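In Defence of the Plain Table

We own 537 things that could go on a table, and I know because I listed them when we left the Lurmont flat. In May I decided the next table would have nothing on it by default.

The usual advice is to buy for the room. I think you should buy for the moving. A table that can be taken by its near edge and shifted gets used for meals, sewing and tax papers. One that stays put turns into a shelf. Our old one held a fruit bowl and two years of mail. 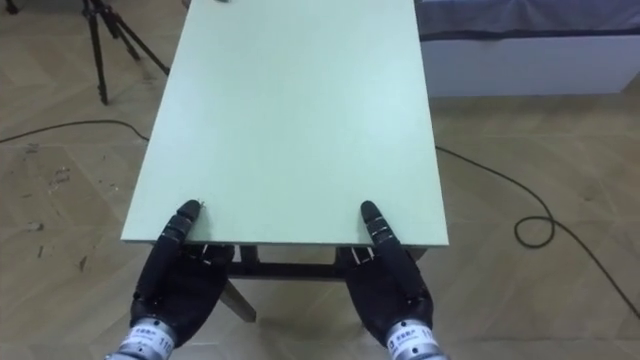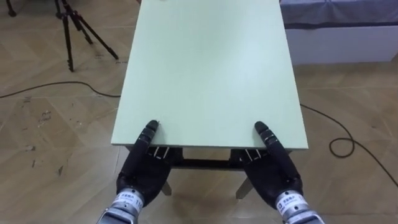 Pale green top, hands at the near edge.

Colour matters less than people claim, though I've come around to mint. A matte top is easier on the eyes under a kitchen light – my brother-in-law Danish Gondal prefers gloss, and he's welcome to it.

I'd also skip drawers. They add weight and fill up with dead batteries. Spend the extra $40 on a decent lamp and hang it over the middle. If the table has to go against the wall for a party, the lamp can stay where it is.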